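Home Facilities Safety Checklists Downloads Contact

Fire door and exit route inspection, Limulis Building, ground and second floors
12 July 2025
Inspector: Darlene Arsenault
Site contact: Tyson Ross
14 shares 3 comments

Scope: stairwell doors, corridor doors, final exits, door hardware, exit signs, emergency lighting. Sprinklers and the alarm panel are covered by a separate contract and were not tested. Items are marked Pass, Fail or Monitor. A Monitor item stays on the list until two inspections in a row find no change.

1. Stair A, ground floor door. Pass. Closes and latches from fully open and from a 10 degree opening. Label legible on the hinge edge. Gap at head and jambs within 1/8 inch.

2. Stair A, second floor door. Fail. Closes but does not latch from a small opening. Closer arm is tight; latch speed valve needs adjustment. If adjustment does not hold, replace the closer. Do not remove the latch bolt or tape it back.

3. Stair B, ground floor door. Monitor. Smoke seal is lifting at the lower corner on the lock side. The same item was noted in May with a shorter length affected. Seal to be replaced in one piece, not patched.

4. Stair B, second floor door. Pass. Brolska closer fitted after the previous report. Cover plate is missing one screw, cosmetic only.

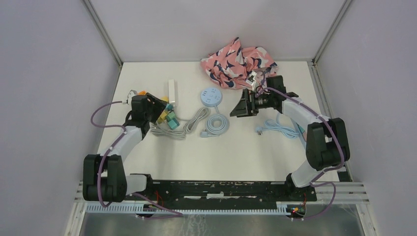

5. Corridor doors, ground floor. Pass with one exception. Door 234 has an extra hole through the face at eye level where a coat hook was removed. Fill using a product listed for the door type. Ordinary wood filler is not accepted.

6. Hold-open devices. Pass. All released on power loss. One magnet on the second floor hums under load. Record only.

7. Wedges and props. Fail. Two rubber wedges removed from the mail room door. This door has no hold-open device and must stay closed when not in use. Request from the tenant for a magnetic holder is with Hélène Morin for pricing.

8. Final exit, loading side. Fail. Panic bar operates, but the door drags on the threshold for the last few inches and needs a second push. Threshold plate has risen at the left screw. Reset plate, check the slab under it for movement, then retest with the door closed for at least an hour.

9. Final exit, front. Pass. Opens with one motion. No key, tool or special knowledge needed from the inside.

10. Clear width of exit routes. Pass on the day. Pallets had been standing near Stair B according to the log. Floor marking is worn and should be repainted before winter.

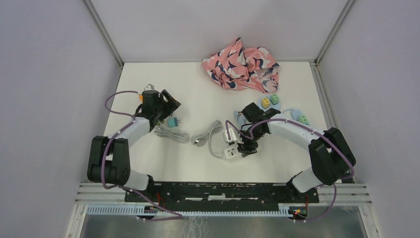
11. Exit signs. Pass except the sign at the bend outside the copy room, where only one of the two lamps works. Replacement is the Vudley unit, same bracket. Arrow direction to be confirmed after fitting. It was put in backward once before.

12. Emergency lighting, 90 minute test. Monitor. All fittings lasted the full period. The fitting on the Stair A half landing was visibly dimmer by the end. Battery date code is unreadable. Replace at next visit.

13. Door records. Fail. The register shows Stair B closer under the old part number. Register must match what is on the door. Wolfram Wegener to correct and reissue.

14. Keys and access control. Pass. Reader on the second floor releases on alarm. Manual release beside it has its cover and seal in place. 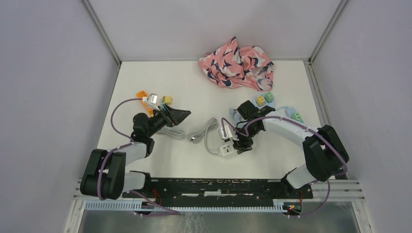 Cost note: $1,976 approved for the closer, seal and threshold work. The sign and the battery come out of the general maintenance line, limit $700. Anything above $3,000 in total needs a second quote.

Retest: items 2, 7 and 8 within 14 days. Item 5 when the filler has cured. All others at the next regular inspection.

Comments (3)

Tyson Ross: Latch valve on item 2 adjusted a quarter turn. Latches four times out of five. I would order the closer now.

Kaiwen Qian: Item 8, we had Atallah look at that threshold last year and they only tightened the screws. Please ask whoever does it this time to lift the plate. The anchor on the left side spins.

Hélène Morin: Holder for the mail room is priced with and without wiring. The version without wiring releases by sound, and I need to know from Darlene whether that is acceptable on this door before I send it to the tenant.

Previous checklist Next checklist Back to list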